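News > Harm Reduction > Interviews

Naloxone by mail: questions for a program coordinator

23 September 2026, by the Medmont Health Desk
Last updated: June protocol figures added

Nour Sayegh coordinates Sulano, a mail-order naloxone program serving rural addresses outside Medmont. The program shipped 726 kits in its first reporting period, against a stock of roughly 3000.

"Demand was lower than we planned for," Sayegh said. "Most requests came from relatives of people who use opioids. We had written the order form for the people themselves."

Each kit holds 2 doses of nasal spray and a printed instruction card. Sayegh said the card was revised in June after callers asked when to give the second dose. It now states the interval in minutes, in larger type.

"We moved the waiting time to the first line," she said. "Rescue breathing is directly under it."

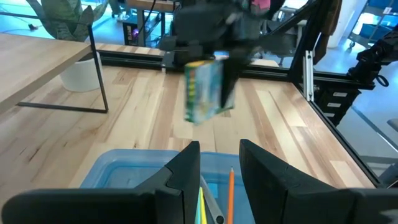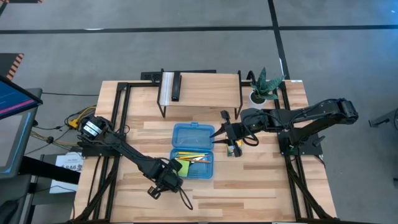
Storage and expiry

Kits should be kept at room temperature, out of direct sunlight. Sayegh advises against leaving them in a car's glove compartment through the summer.

The program sends a replacement notice 3 months before the printed expiry date. Replies are logged by kit number, with no name attached.

"A returned notice tells us the address is bad," Sayegh said. "It doesn't tell us whether the kit was used. We ask that separately, and answering is optional."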